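I record most of my voiceovers at home now, in the box room of our place in Hovanstead, and I've picked up a few household fixes for getting a cleaner sound. None of them cost much.

Start with the wardrobe. Open both doors, leave the winter coats in and set your mic up so you're talking straight into them. I did nearly 7 months of work like that before I bought a single foam panel.

Next, go after the hums. My fridge was getting into everything – I switch it off for a short take and leave my car keys inside, so I can't go out without remembering to turn it back on. Ratih Lumbantobing taught me that one. 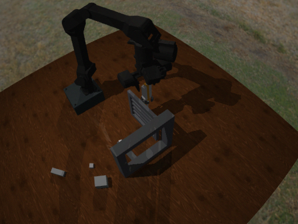

Does a duvet over the head really work?

It takes the edge off a boxy room, but you'll get hot and your script will be hard to read. I prefer to hang two duvets over a clothes airer behind me.

Last thing, mic stands. If yours picks up every bump from the desk, fold a bath towel in four and stand it on that. Mine's an old green one and it's been there since May.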